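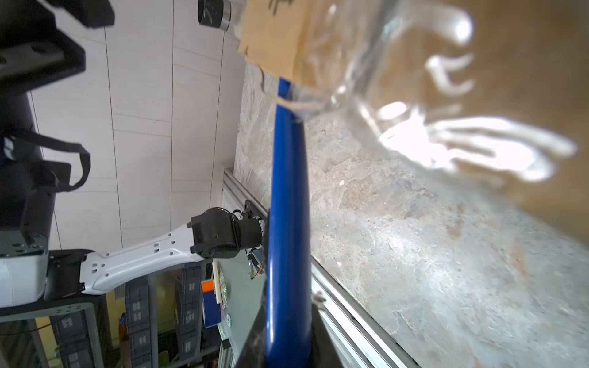
Indira Subramaniam
Cell technician, Ayala site

Subject: Right arm moves on fault reset, dual-arm box opening cell

We have had a repeatable fault on the box opening cell and I would like a second opinion before I change anything in the controller. Setup is two arms on a common rail, Skaltora controller, Parno as the task layer on top. The right gripper holds a blue tool for slitting tape. The left one steadies the carton.

Sequence of the fault:

1. Right arm comes down toward the tape seam with the tool.
2. Tool tip meets more resistance than expected, usually where the tape is bunched up.
3. Joint 6 overload trips and the arm goes to hold.
4. Operator acknowledges the fault on the panel.
5. Right arm moves straight away, in the direction it was going before the trip, with no start command.

Step 5 is the problem. The move is short and fast. On the last one the tip skidded off the carton and hit the floor. No injury. The operator was at the panel and outside the reach of both arms, but the procedure allows a person to reach in and clear the carton after acknowledging, so I have stopped that and locked the cell out of automatic.

The carton is an ordinary corrugated one, marked 21.5*21*17.5cm, with clear tape along the seam. I first suspected the carton position. 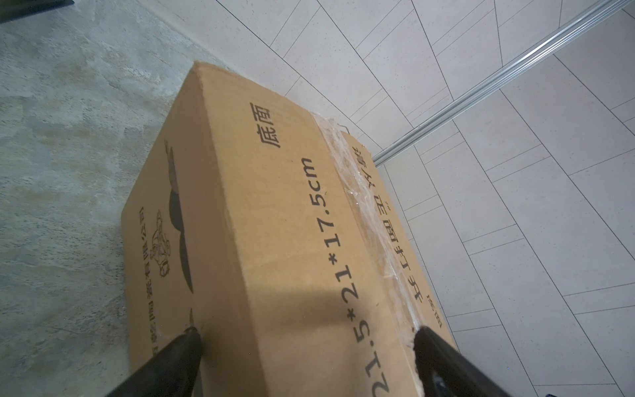
Turning it to different headings made no difference to the reset move. It changed how often the overload tripped, and that was all. With the seam square to the arm it trips less. With the carton rotated it trips more, presumably from side load on the tool. The reset move followed every trip in both cases.

Motor temperature on joint 6 was 73 C at the trip. I mention it only so that it gets asked once.

Has anyone seen motion on acknowledge with this controller?

----------

torquelimit
Member

73 is warm for a wrist motor that size. What is the other arm doing? If the left wrist is a lot cooler I would be looking at friction in the right one. A sticky joint winds up against the gearbox, you clear the fault, the brake lets go, and it unwinds. Looks exactly like a commanded move.

----------

Indira Subramaniam
Cell technician, Ayala site

Left wrist reads 74 C after the same run, so the two are the same for practical purposes. The left arm has not tripped.

----------

rail_and_bracket
Member

Check your cable routing on the right side before you go into software. If the conduit is in a free loop from the wrist it can load the last joint, and the load changes with pose. I had one that pulled the wrist over by several degrees each time torque came off. It was written up as a controller bug for weeks. Fixed with two clips.

----------

Indira Subramaniam
Cell technician, Ayala site

Fair point on the conduit. It does hang in a wide loop past the shoulder and I do not like it.

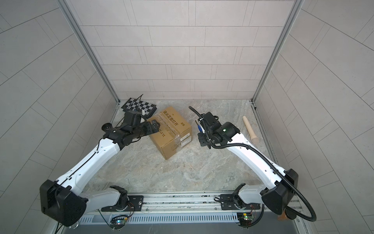
Last edited: Mar 2, 2021

I tied the loop back to the upper link, kept the slack needed for full wrist travel, and repeated the test at reduced speed. Overload trips still occur. Reset move still occurs, same direction, same feel. Cable load is therefore not the cause of the move. It may contribute to the trips and I will leave it tied.

I also pulled the log. When joint 6 trips, Parno does not stop sending. It keeps writing position targets to the Skaltora buffer while the arm is in hold. At the moment of the acknowledge there were 180 targets queued. The arm then runs through them at whatever rate the velocity limit permits.

----------

hold_to_run
Moderator

That is your answer. The controller treats the buffer as valid motion because nothing told it otherwise. Flush on fault should be on by default. There is a parameter for it in the motion group, and on older configurations it comes up disabled. After a flush you also want the first new target compared with the measured position, and rejected if the gap is too large.

I have moved this thread to Safety. Please do not put the cell back in automatic on a parameter change alone.

----------

torquelimit
Member

I will give up the wind-up theory for the move. I do not agree that the buffer is the whole answer, though. The arm should not be tripping on packing tape. If you fix the reset and leave the trip, you have a cell that stops politely all day and an operator who gets used to pressing acknowledge.

----------

hold_to_run
Moderator

Two separate faults, two separate priorities. Unexpected motion with a person permitted in reach comes first. Nuisance trips come second. I would not want them closed under one ticket.

----------

rail_and_bracket
Member

Agree with the moderator on order, and with torquelimit that the approach needs work. Where is the tip supposed to land? If it comes in below the tape it is pushing on board edge, and board edge does not give.

----------

Indira Subramaniam
Cell technician, Ayala site

Taught point is on the seam, just behind the front edge. It does not always get there.
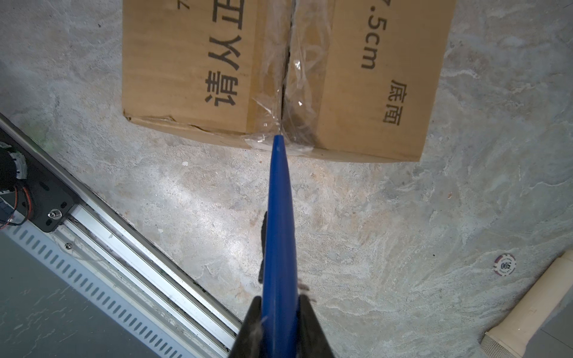 Right gripper with the blue tool, tip at the front edge of the carton under the seam.

With the tip there the arm is loading the board and the loose fold of tape together. I have raised the taught point and reduced the approach force. Trips are down, though I have not run it long enough to quote a rate.

On the reset fault: flush on fault was disabled. It is now enabled. I then forced an overload by hand with the speed limited and checked the buffer before acknowledging. Empty. No movement on acknowledge. The position comparison is not available in our controller version, so I have raised that with Fedness, who did the integration, along with the question of why Parno keeps sending into a faulted axis.

----------

torquelimit
Member

Did you test with the stop button as well as the overload? Different path on some of these. Overload is handled in the drive, the button goes through the safety relay, and the flush may only be tied to one.

----------

Indira Subramaniam
Cell technician, Ayala site

Not yet. Good question. The cell stays locked out of automatic until I have done it.

----------

hold_to_run
Moderator

Test the guard input too if you have one. Same reason. Post the log lines for each when you have them, and include the queue depth before and after.

----------

Indira Subramaniam
Cell technician, Ayala site

Button tested. The buffer did not flush. Power to the drives was off, so there was no movement at the stop, but the queue was still full when the relay was reset. I did not re-enable the drives. Procedure now requires a controller restart after any button stop, with nobody inside the enclosure, and the cell remains in manual. Guard input still to do. Logs to follow once Fedness has replied.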